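4. Working rules for shared two-arm cells

4.1 Scope

The rules set out in this section apply to bench cells in which two robot arms share one work surface and in which people prepare, start and reset each task by hand. They were drawn up for the cells at Lolemstead and later adopted, with small changes, at the Tavamia site. They do not replace the risk assessment that each site must hold under its own national law. Their purpose is to fix the everyday matters which a risk assessment tends to leave open, such as how the surface is marked, where the pendants are kept and which arm may enter a region first.

The first draft was prepared by Hendricks and Mahlangu and tested over a period of 29 working days. Comments from operators were gathered by Sithole and are dealt with in Section 5.

4.2 Marking of the work surface

Rule 1 requires the surface to carry a visible grid. Tape is preferred to ink, as a worn strip can be lifted and laid again without changing the covering. The tape must differ clearly in colour from the surface, and the grid must reach every part of the table on which an object may be placed (Figure 3). Start positions are recorded by cell, counted from the corner nearest the operator's desk. Where an object is to stand on a crossing of two lines, the record shall name the crossing and shall not name any of the cells that meet there.

Rule 2 concerns the pendants. Each arm has its own, and both are to be kept on the operator's side within reach of a seated person. The emergency stop must face upwards and must not be covered by paper, clothing or cable. Drinks are not permitted on the same surface as a pendant. This last point was the one most often raised during site visits, and Bundgaard has argued that it should be moved to the general laboratory code. We have kept it here for the present.
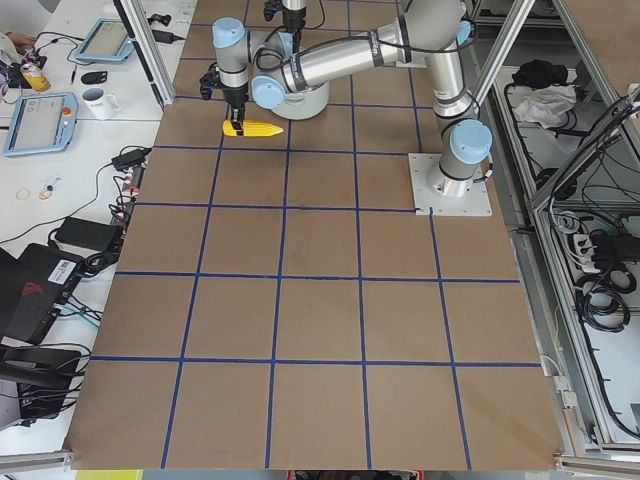

Figure 3. Taped work surface with one arm carrying a corn cob above the top row of cells. The pendants are on the desk to the left.

Rule 3 deals with cables. Cables fixed to an arm shall be strapped to the links at regular points, with enough slack at each joint for full travel. Cables on the desk shall be kept back from the edge of the marked surface. The rule sets no fixed clearance, as the two sites differ in desk height and in the placing of their power supplies. Each site is to enter its own value in the cell record.

4.3 Entry into a shared region

A region is called shared when both arms must work in it during the same task. Placing an item in a lidded vessel is the usual case: one arm holds the lid clear while the other brings the item to the opening (Figure 4). Rule 4 states that the arm holding the lid is the waiting arm. It shall hold its position until the placing arm has opened its gripper and risen clear of the rim. The lid shall be held to one side of the vessel and never directly over the placing arm. 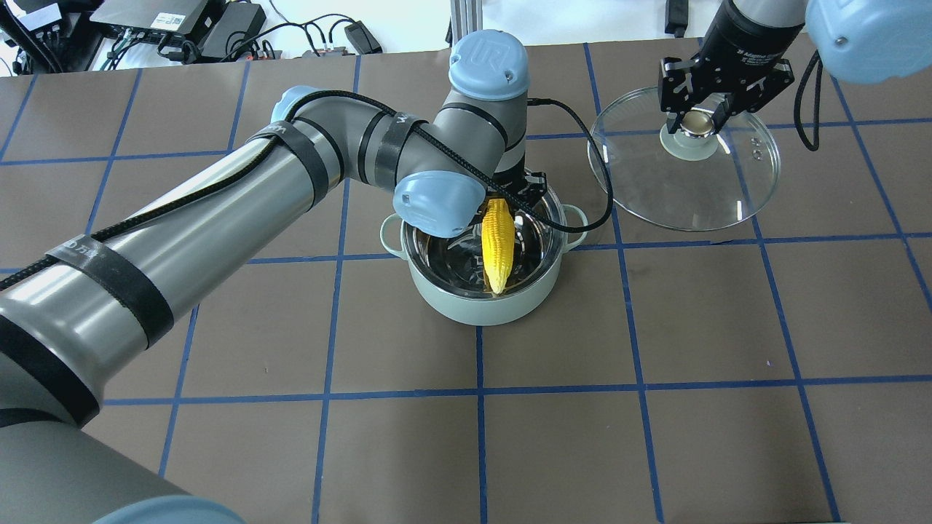
Figure 4. Shared region at the pot. The near arm holds the toy corn in the opening; the second arm holds the glass lid to the right.

Rule 5 limits speed. Inside a shared region, both arms run at no more than 50 per cent of the speed allowed elsewhere in the cell. Xolalpa proposed a lower limit for glass items, and the Tavamia site has adopted one locally. The common text leaves this to the site.

Rule 6 covers stops. If either arm halts inside a shared region, the other shall halt as well, and neither may be restarted from the program. The operator shall first move the placing arm clear by pendant, then the waiting arm, and shall enter the stop in the cell record before the task is begun again. A held item is to be released by pendant command only, with the operator's free hand outside the marked surface.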